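Visit report: Kaslow kitchen works, 24 April 2025

The tour began in the design office, where Finlay Buchanan set out the order process. Kaslow fits 49 kitchens a month, almost all to custom dimensions. 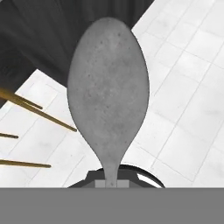 Stone slabs are cut on two bridge saws in the next hall. Cutting water is filtered and reused — the tank holds 2,000 gallons.
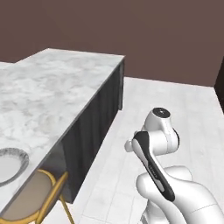 Edges are polished by hand to 150 grit before sealing. The Ania range moves to the Skivent line in September. Lead times were not discussed.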